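Vesby working group on packing automation
Minutes of the review meeting, April 22, 2020

Present: Yareli Tapia (chair), Arvid Myklebust (minutes), two colleagues from Purchasing.
Absent with notice: the representative of the Wirnport warehouse.

1. Minutes of the last meeting
Approved without changes.

2. The Varma simulation service
Yareli presented the offer from Brillico. Varma is a subscription service where the customer tests picking and placing tasks in simulation, before any arm is bought. The price is 1,714 euros for each month, with support by e-mail included. Training is paid separately. The trial access is valid for 14 days and can be extended one time.

Arvid showed the box task on the screen. He explained that the robot model is chosen from a list, and that walls and table surfaces can be changed between the runs. Purchasing asked if this has any use for us. Yareli answered that our tables in Wirnport are not all of the same kind, so it is good to test with different backgrounds.
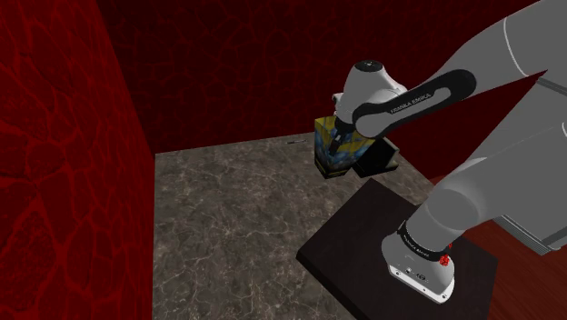
Box task in Varma, Franka Emika arm with the patterned box in the gripper.

Discussion: The group finds the picture quality sufficient for planning. Arvid is less sure about the contact between fingers and box. He would like to know how Varma calculates friction, and if we can enter the values for our own cardboard. The manual says little on this point – one short paragraph only. Yareli will ask Brillico for a written answer.

Purchasing remarked that the contract renews itself if it is not cancelled in time. The group does not want this condition. It was also asked who owns the task files after the contract ends. The offer does not mention it.

3. Decisions
The trial will be extended with 14 days. No subscription is signed before the questions on friction and on the files are answered.

4. Tasks
Yareli: write to Brillico about friction values, file ownership and renewal.
Arvid: prepare a second task with our own carton sizes, and send the results to all.
Purchasing: ask for a price for a yearly contract.

5. Other matters
The password for the trial account was changed. Arvid gives the new one on request.

Next meeting: in May, the date will be sent by e-mail.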